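From: Junhao Xiao
To: shop-arms list
Subject: Re: rim grasps on thin bowls

Faustino Solís wrote:
> Grindunham's fork of the planner closes the fingers at the
> lowest point of the rim. On my bench that drops every second
> bowl. Has anyone on the Morrison branch changed the approach
> angle, or is it only the grip force? Also, what timeout are
> you using?

Both. Force alone did not help me: above a certain value the wall flexes and the bowl rolls out of the fingers. I now pick the grasp point on the side of the rim nearest the arm base and come in tilted 12 degrees from vertical. Timeout is 2000 ms on the close command, with 2 retries before the arm backs off.

Cups are a separate problem. An upright cup is fine with the same settings. One on its side needs its own grasp, and the Wurkel segmenter tends to report it as a bowl. Translucent plastic does not help.

Table as I have it in the shop, green cloth, mixed bowls and cups:

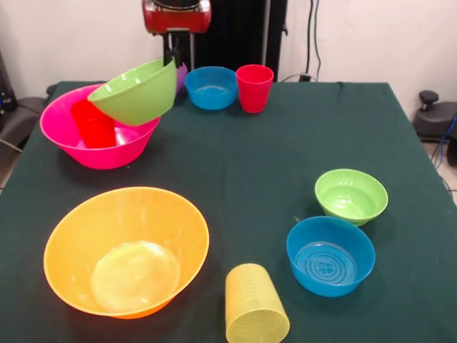
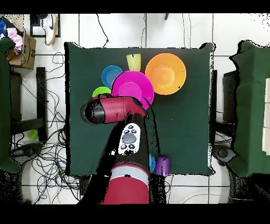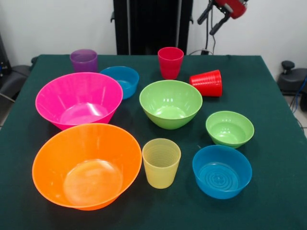

The patch is against revision 3029. It touches grasp_select.py and the limits file, nothing else. Yusri, you asked for the limits separately; they are at the end of the same diff. If you run the older Jirnport firmware, leave the retry count at zero, as it does not clear the fault flag between attempts.

Junhao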